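Altport Home Forums > Laundry and Textiles > Gray towels stiff after line drying, hard well water
Thread 3127

mhinojosa
October 6, 2021
Looking for input on stiffness in terry towels. Setup is as follows. Private well, hardness tested at 17 grains per gallon, no softener. Top load washer, deep fill, warm wash and cold rinse. Powder detergent, dose per the box for a large load. No fabric softener, no dryer sheets. The towels are dried on a line in an unheated porch.

They come off the line stiff enough to stand up when folded. Shaking them helps a little. The old thin towels have always done it, but the newer thick ones were soft for the first several washes and have now gone the same way. Absorbency has dropped too. Water sits on the surface for a few seconds before it goes in.

I have read that it's mineral buildup, that it's detergent residue, and that it's simply what cotton does when it dries without moving. I would like to know which of those I'm dealing with before I spend money on a softener.

Macario Hinojosa

pilesidedown
Probably all three, in unequal shares.

Line dried cotton goes stiff even in soft water. The usual explanation is that the last bit of water held on the fiber surface bridges neighboring fibers, and when the towel dries without being moved, those bridges hold the loops together. Tumbling keeps breaking them as they form. Flexing the towel afterward breaks some of them, and that's why shaking helps.

At 17 grains you also have calcium and magnesium reacting with anything soap-based in the wash. If your powder has real soap in it, you get lime soap, which is waxy and doesn't rinse out. The slow wetting points to that. Plain fiber bridging doesn't repel water.

What is in the powder?

mhinojosa
Label lists sodium carbonate, an anionic surfactant, sodium silicate, enzymes, fragrance. No soap by name.

pilesidedown
Then the carbonate is the part to look at. Washing soda softens water by precipitation. The calcium leaves solution as calcium carbonate, and some of it ends up in the fabric. It feels like fine grit or chalk, and it makes dark towels look faded along the high spots of the pile. A detergent built on zeolite or citrate handles hardness without putting scale on the cloth to the same extent.

drumload_ck
I disagree with the order of blame. I ran a laundry room for a small inn for five years on water nearly as hard, and the biggest single factor was too much detergent with too little rinse. People read "hard water, use more" on the box and then never rinse it out. Run one of those towels through a warm cycle with no detergent at all. If there are suds halfway through, you have residue, and you can worry about minerals later.

Chaminda Kodikara

pilesidedown
Suds with no detergent added shows there is surfactant left in the towel. It doesn't show that the surfactant is what makes it stiff. Under-dosing in hard water is a real problem as well. The hardness ties up part of the anionic surfactant, soil stays in the cloth, and the towels get stiff and start to smell.

drumload_ck
Agreed that under-dosing exists. In my experience it is much less common than over-dosing. The test costs nothing.

mhinojosa
I can run the no-detergent cycle. I'll use two thick gray towels, one old thin towel and a pink cloth that gets washed with them. Same water, same washer. 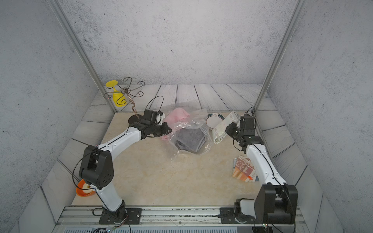

For the second part I plan to soak one of the gray towels in a citric acid solution and leave the other alone, then wash both together and dry them side by side. If the treated one comes off softer and the other doesn't, I will put it down to minerals. Is there any objection to citric acid on dyed cotton? Neither towel has a care label left on it. Also, does the concentration matter much, or only the total amount of acid against the amount of scale?

terryloop
Citric acid is fine on most reactive-dyed cotton at soak strength. Test a corner first. Don't combine it with chlorine bleach, and rinse before you wash, because whatever acid is left will just be neutralized by the carbonate in your powder and you lose part of the detergent's alkalinity.

On your second question, it's mostly total acid. Each unit of calcium carbonate needs a matching amount of acid, and when the acid runs out the dissolving stops. Weak solution with plenty of volume works as well as strong solution with little volume, a bit slower. Don't let it sit overnight. Calcium citrate isn't very soluble, and with a heavy scale load you can trade one deposit for another.

Some people use white vinegar in the rinse compartment for the same reason. It works, but it takes a lot more of it than most posts suggest, and there are arguments about what it does to rubber seals over time. I have not seen good data either way.

mhinojosa
Understood. Soak of 20 minutes, then a rinse, then the wash.

hemline_denby
One thing that gets skipped in these threads is construction. Thick towels with long, low-twist loops feel soft on the shelf partly because of the loose yarn and partly because of a finish put on at the mill. The finish is normally a silicone or a cationic softener and it washes off. "Soft for the first several washes" is exactly what you would see as it goes. Some of what you are calling stiffening may be the towel showing its actual hand.

Long loops also hold more water, take longer to dry, and trap more residue at the base of the pile, where the rinse doesn't reach well. For line drying I would buy a medium weight with a tighter twist and shorter loops. It never feels as plush, but it changes less.

Check the hem as well. The hem is flat woven with no pile. If the hem is stiff and the pile is fairly soft, I would suspect deposits, since there are no loops there for fiber bridging to act on.

pilesidedown
I don't follow the last part. Flat woven cotton bridges too. A line dried bedsheet is stiff and has no loops at all. The hem is also folded and stitched through several layers, so it will be stiffer than the field under any conditions. I wouldn't use it as a diagnostic.

hemline_denby
Compared with itself before and after treatment, then. The layers don't change between washes.

pilesidedown
That I can accept.

mhinojosa
Results.

No-detergent cycle: a thin ring of suds at the edge of the tub during agitation, gone by the rinse. Less than I expected from what drumload_ck described. The rinse water was slightly cloudy.

Acid soak: small bubbles when the towel first went in. They stopped well before the end of the soak. The water turned faintly gray.

After the wash and a full dry on the line, the treated towel is clearly softer in the pile. It still has some stiffness but gives way after one shake. The untreated one is where it was, perhaps slightly better than last week. Wetting test with a drop of water: the treated towel takes it at once, the untreated one holds it for a moment first. The hem on the treated towel bends more easily than it did before.

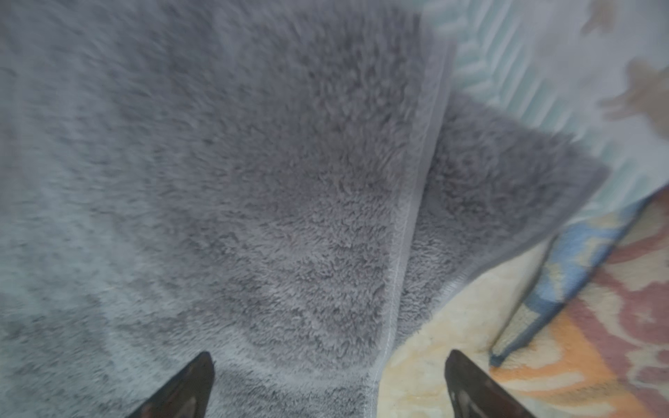
Gray towel, pile and stitched hem.

My reading is that scale is the larger part, residue is present but minor, and whatever stiffness is left in the treated towel is the air drying itself.

pilesidedown
The bubbles are good evidence for carbonate. Small caution on the rest: the soak and rinse would have removed surfactant as well as scale, so your two towels differ by more than acid. A plain water soak for the same time on the untreated one would have separated them.

mhinojosa
Fair point. The other gray towel will get the plain water soak next.

drumload_ck
I will concede the minerals in this case. I still say dose by load weight and not by the line on the cup. Cloudy rinse water means the rinse isn't finished. If your machine has a second rinse option, use it on towels every time.

terryloop
A second rinse with water at 17 grains is a second dose of calcium. At that hardness, treating the water does more than adding water. A sequestering rinse or a small amount of citric acid in the final rinse would be my first step, and a softener if the budget allows. The Tiongson unit we put in handles the whole house, though for laundry alone you could plumb one to the washer supply only.

drumload_ck
The calcium in rinse water stays dissolved and goes out with the spin. What is left is whatever was in the retained water. It won't compare with the amount thrown down by carbonate in the wash.

terryloop
The retained water in thick terry is not a small quantity, and on a line it all evaporates in place. Every bit of hardness in it stays behind. That is the difference between your extractor at the inn and a home top loader with a slow spin.

drumload_ck
Extraction speed does matter, yes. Then the cheapest thing he can do is a second spin with no rinse. Less water left in, less hardness left behind, shorter drying time.

svenja_porch
Following because I have the same problem with town water. Question on drying. Does wind make a difference? Mine are much softer off the outdoor line than off the rack in the basement, with the same load and the same detergent.

hemline_denby
Yes. Movement during the last stage of drying does part of what a tumble dryer does. Still air gives the stiffest result. If you have a dryer, ten minutes with no heat after the towels are line dry gets most of the effect. Slightly damp is better than bone dry for this.

mhinojosa
No dryer here. I could run a fan on the porch.

hemline_denby
A fan set low and aimed across the line works if the towels can actually swing. Hang them by one short edge so most of the length is free.

clostska_user
Has anybody tried the Clostska balls in the wash? A neighbor swears by them.

pilesidedown
No mechanism I can find for any effect on hardness. If they have one, it would be mechanical.

mhinojosa
Switched to a citrate-based liquid, second spin, short-edge hanging. The plain water soak on the other gray towel gave no bubbles and no change in feel that I could detect, though the suds in the following wash were lower. I'll hold off on the softener until February and see how the deposits look after a winter of this.

terryloop
Post the hardness again when you retest. Well water moves around with the season, and a single reading doesn't tell you much about sizing.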